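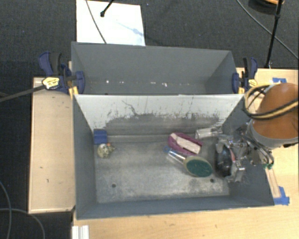

Small Parts Storage and Stock Control: Frequently Asked Questions

Last revised 23/11/2019

These answers apply to the Melby and Holloway stores. The Clestamora site follows the same rules except where stated. Questions about purchasing, supplier accounts and goods returned by customers are dealt with on separate pages.

General

What counts as a small part?
Any item held in stock that fits inside a standard bin and weighs less than 200 g. This covers screws, nuts, washers, clips, pins, springs, grommets, small bearings, fuses, terminals and most seals. Items above the weight limit go to the main racking even if they would fit in a bin.

Who may take parts from the store?
Anyone with a current store card. Cards are issued by the site office and are valid at one site only. Staff who work at both Melby and Holloway need two cards. Contractors draw parts against a job number and must be signed for by the supervisor of that job.

Does every part have to be booked out?
Yes, with one exception. Parts marked F on the shelf label are free issue and may be taken without a record. Free issue lines are mostly plain washers, cable ties and common wood screws. Everything else is booked out at the terminal by the door before it leaves the store.

What is Vukum?
Vukum is the stock system used at all sites. It holds the part number, location, quantity, reorder level and movement history for each line. It does not hold prices. Prices are kept by the purchasing office and are not shown at the terminal.

Locations and labels

How is a location code read?
The code has three parts: bay, shelf and position. Bays are lettered from the door. Shelves are numbered from the floor upwards, so shelf 1 is always the lowest. Positions are numbered from left to right as you face the bay. C-4-18 is therefore bay C, fourth shelf, eighteenth position.

Why do some positions have no number?
Wide bins take up two positions. The bin carries the lower of the two numbers and the higher number is left out of use. If the wide bin is later replaced by two narrow ones, the missing number is brought back in Vukum before the label is printed.

Can one bin hold more than one part number?
No. Dividers may be fitted to separate batches of the same part, but two part numbers in one bin are treated as a stock error even when a divider is in place. The usual result of sharing a bin is that both quantities become wrong within a month.

What do the label colours mean?
White is normal stock. Yellow is stock with a shelf life. Blue is stock reserved for a named job. A red label means the stock is on hold and must not be issued for any purpose. Only the quality office may remove a red label.

A label is missing or cannot be read. What should be done?
Do not guess from the contents. Many fasteners differ only in thread pitch or grade and cannot be told apart by eye. Note the location code from the neighbouring bins, look it up in Vukum and print a new label. If the contents do not match the record, set the bin aside and report it.

Choosing bins

Which bin material should be used?
Plastic bins suit most light, dry stock. Steel bins are preferred for heavy fasteners, parts with sharp edges and anything stored near a heat source. Open mesh should be kept for parts larger than the mesh opening in every direction, including end on.

Does worn coating matter?
For plain steel fasteners in a dry room, wear on the inside of a painted bin is acceptable. It is not acceptable where flakes of coating could get into the part, as with bearings, valves and open connectors. Such parts must stay in their sealed packs or be kept in an uncoated or plastic bin.

How full may a bin be?
To within 3 cm of the lowest point of the rim. Bins filled above this line shed parts into the bin below when they are pulled forward. Where a delivery does not fit, the surplus is put in an overflow location and the overflow is recorded in Vukum as a second location for the same line.

Can bins be stacked?
Only bins made with a stacking rim, and never more than four high. Bins without a rim are placed side by side on the shelf. The weight of a stack must not exceed the shelf rating shown on the end plate of the bay.

Counting

How often is stock counted?
Fast-moving lines are counted every month. Other lines are counted twice a year. In addition there is a full count each October at Melby and Holloway, during which the stores are closed to normal issue. Clestamora does not close for the full count and works through its bays in rotation.

Is counting by weight allowed?
Yes, for lines where Vukum shows a unit weight. The scale must be checked with the test weight first. Weigh the bin empty or enter its tare, then weigh the full bin. The tare printed on the bin label is valid only while the bin has its original dividers.

When must parts be counted by hand?
When no unit weight is held, when the quantity is 18 or fewer, or when the parts are individually serial numbered. Hand counts should be done on a flat tray with a lip. Counting inside the bin is a common source of error, particularly with washers, which stick together.

The count differs from the record. What is the next step?
Count again. If the second count agrees with the first, enter it as an adjustment with reason code 4. If the two counts differ from each other, a second person makes a third count and that figure is used. Adjustments of more than 200 pieces are held in Vukum until a supervisor releases them.

Is the old figure shown during a count?
No. The count screen hides the recorded quantity until a figure has been entered. This is deliberate and cannot be switched off at site level.

Reordering

How is the reorder level set?
It is the expected use over the supplier's lead time plus a safety margin. Expected use is taken from the movement history. The margin is set by class: low for lines with several suppliers, higher for lines with a single source. The calculation is run overnight and the new level appears the next morning.

A bin is nearly empty but no order has been raised. Why?
There are several possible causes. The recorded quantity may be higher than the true quantity, usually through parts being taken without booking out. There may be stock in an overflow location. The line may be marked for run-down, in which case a small R appears beside the part number and no further orders will be placed. Check all of these before asking for a manual order.

Can a reorder level be changed by hand?
A supervisor can set a fixed level, which then overrides the nightly calculation. Fixed levels lapse after 18 weeks unless they are renewed. This limit was added because old fixed levels were keeping large quantities of unused stock on the shelves.

What happens to part deliveries?
The quantity received is booked in and the balance stays on order. The order is not closed by hand unless the supplier has confirmed in writing that the balance will not be sent.

Mixed, loose and returned parts

What should be done with parts found on the floor or in the wrong bin?
Put them in the sorting tray at the end of bay A. Do not return them to a bin on the strength of their appearance. The sorting tray is cleared once a week. Parts that can be identified by a marking or by gauge are booked back in; the rest are scrapped.

Can unused parts be returned after a job?
Yes, if they are unused, clean and still in a marked bag. Scan the job number, choose Return and enter the quantity. Loose parts without a bag are treated as mixed parts. Seals, adhesives and anything with a yellow label cannot be returned once they have left the store.

How are scrapped parts recorded?
By weight for plain metal and by piece for everything else. Scrap metal is separated into steel, brass and aluminium. Plated parts go with the base metal. Parts containing oil or grease are put in the lidded drum and must not be placed with dry scrap.

Cleaning

How should bins be cleaned?
Empty the bin fully, brush out dust and swarf, and wipe with a dry cloth. Steel bins must not be washed in water. Plastic bins may be washed in warm water with a mild detergent and must be fully dry before they are refilled. Compressed air is not to be used for cleaning bins at any site.

How often is this done?
When a bin is emptied in the course of normal use, and in any case before the full count. Bins holding yellow label stock are cleaned at each change of batch.

What about damaged bins?
A bin with a split, a bent rim or a broken label holder is taken out of use. Transfer the contents to a bin of the same size so that the location record stays valid – if only a different size is available, update the bin type in Vukum before the stock is moved. Damaged steel bins go to the Holloway workshop. Damaged plastic bins are scrapped.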